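Home | Boards | Student Projects | Search

Clearing a table with two arms, our Reddale club project

gcourtois
Hello everybody! I'm Ginette Courtois and I help out with the robotics club at Reddale on Friday evenings. We've been teaching a pair of arms to tidy up after lunch (dishes, drinks, the shopping bag, all of it), and I'm so proud of these students I could burst. Bowls and a drink cup so far:

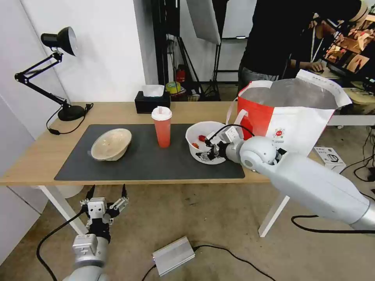
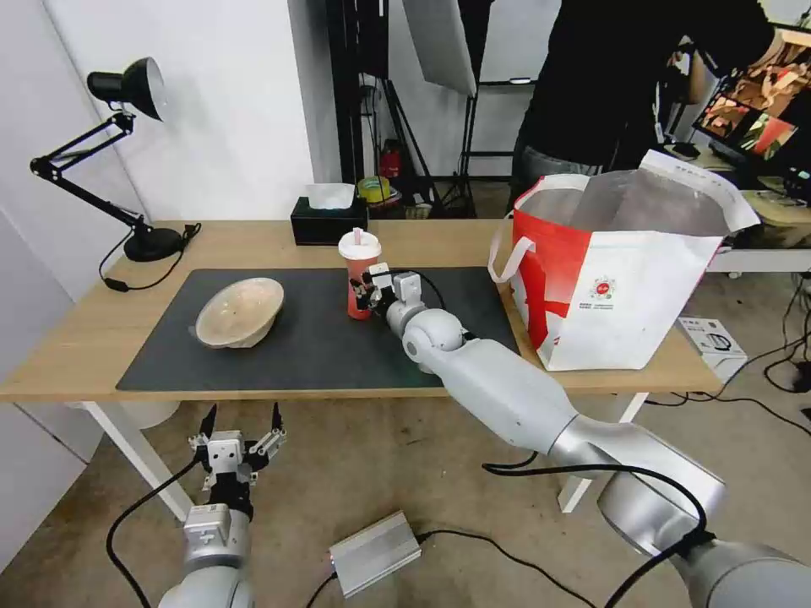
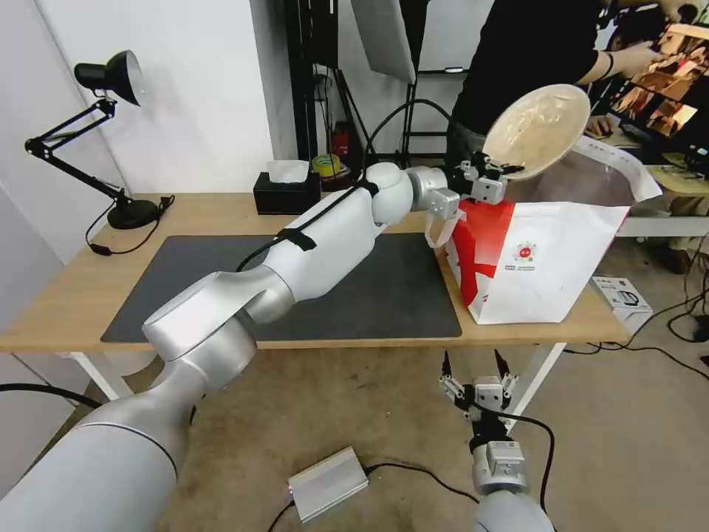

Reply from marchal_dad
Lovely work, and please tell the kids so! I do think you should drop the drink, though. Our team at Arnton lost 17 runs to a soft cup before we gave up and went back to blocks.

Reply from gotel_bench
Have to disagree, friend. Blocks are fine for the first 5 weeks, but after that the students get bored and so does everyone watching. Ginette, I'd keep the cup and slow the closing speed to 70 percent. How many runs are you doing per object?

Reply from gcourtois
We're aiming for 25 each by December, and the cup stays, or I'll have a mutiny on my hands! I'll pass the speed tip along, thank you both.

3 replies | 4 shares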